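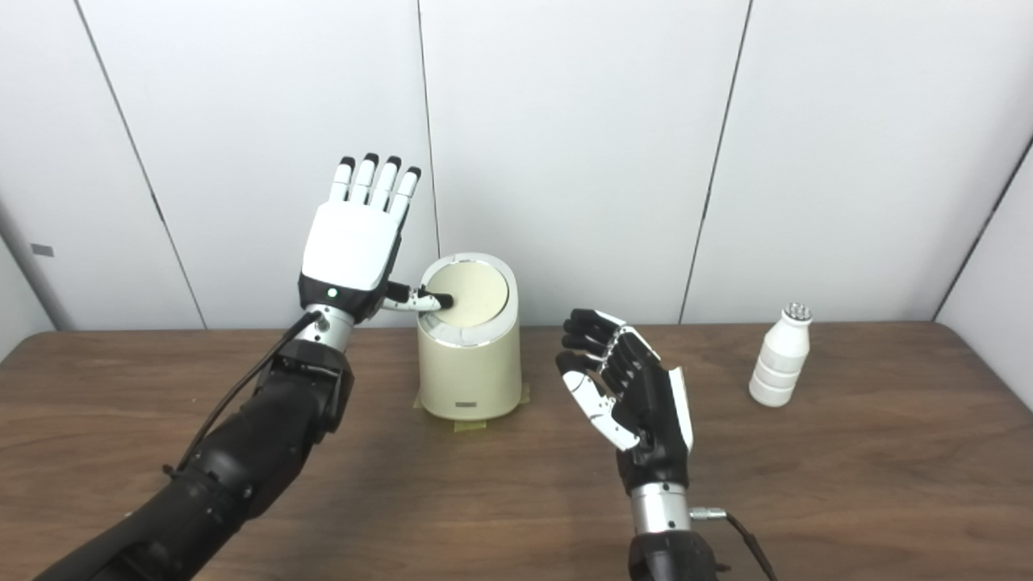 Fig. 1. Left thumb on the lid, right hand held off to the side. The bin is taped to the table.

Handout 6: Hands against grippers, and how to read a comparison

Read this before the lab. You'll need your notes on contact forces from Handout 4, and the log sheets are in the usual folder.

1. The claim we are checking

The Gokurum five-finger hand is sold as a general replacement for a two-jaw gripper. The leaflet says it copes with "everyday objects without retooling". I have no idea what that means and I doubt the person who wrote it did either. The Isteck gripper makes no such claim. It opens, it closes, and it has a force limit you can set and check with a spring balance.

So the question for the next two weeks is narrow. For a short list of tabletop jobs, does a hand with fingers do anything that two jaws can't, and what does it cost us in set-up time and failed tries?

2. Why the lid is a poor test and why we start with it

Pressing a lid looks like a job for a hand. In Fig. 1 the four fingers point straight up and the thumb does the touching. Ask yourself what those four fingers add. As far as I can see, nothing. A closed pair of jaws could press in the same spot, and so could a stick.

We start with it all the same. It has one contact, one direction of force and a yes or no result, and if the hand can't repeat that, there is little point going on to bottle caps.

Note the tape at the foot of the bin as well. A fixed bin is a fair choice when you want to compare the contact and nothing else. It also removes half of what makes the job hard in a kitchen, where the bin slides away from you. Any result from a taped bin must say "taped bin" next to the number. Last year's reports mostly left this out.

3. The numbers we have so far

In March the Lapointe bench logged 475 lid presses with the hand and 427 with the gripper. The two totals differ because the gripper bench lost an afternoon to a controller fault, and the missing runs were never made up. Don't top up the smaller set with guesses. Don't compare raw counts of failures either - work out the rates, then look at how far apart they are.

A success was written down when the operator judged that the lid had gone down and come back. Judged by eye, from a chair. Two operators disagreed often enough that I would treat any gap of one or two per cent as no gap at all.

The supplier quotes 3000 presses for the hand before the thumb joint needs setting up again. I asked how this was measured and was sent the same leaflet. Our own hand was at 1638 when the joint was last set up, and it had begun to press short of its target well before that. One hand on one bench proves very little, but I'd put more trust in it than in a figure with no method behind it.

4. Two arms or one?

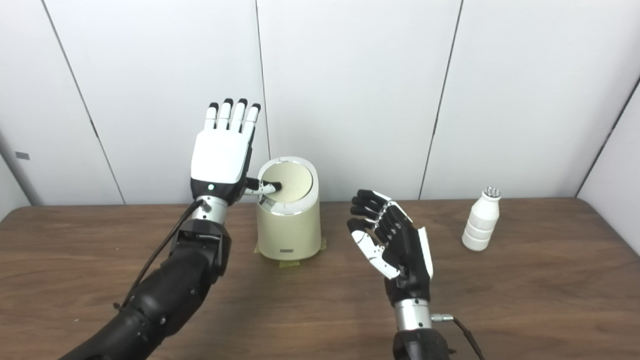 Tanner Dufour says the second arm should come out of the test altogether, as it takes no part in the press and a one-armed gripper set-up is then being compared with a two-armed hand set-up. I think he is mostly right. If the second arm is powered it draws current, it has its own delays in the control loop, and the operator has to mind where it is. All of that ends up in the set-up time.

Jhair Salazar takes the other side. Nobody buys the hand for pressing lids, he argues, and the second arm will be wanted for the bottle task, so it ought to stay put for both. Fine, but then the gripper must get a second arm too. Pick one rule and keep it for every run.

The bottle on the right of the table counts as an obstacle even when no one is reaching for it. Write down its distance from the nearest hand at rest. If it has been moved between runs, start a new sheet.

5. Controllers

Both benches use the Stokuvley controller, and you'll hear people say that this makes the comparison fair. It makes it less unfair. The hand needs a command for every finger, the gripper needs one number, and the default settings were plainly tuned by someone with a gripper in front of them. Run the hand once on the defaults and once on the slower profile, and report both. If you only report the better one I will ask where the other went.

Leave slack in the wrist cables. Check them through the whole range of movement before you turn the speed up.

6. For the lab

Bring filled-in predictions: your expected failure rate for each tool, with a sentence saying what result would change your mind. Vague predictions will be handed back.

Each group does about 40 minutes on each bench. Log every try, including the ones where somebody bumped the table. Mark those with a B and leave them in.

Write-ups are due on 11th April, two pages at most, no leaflet quotes.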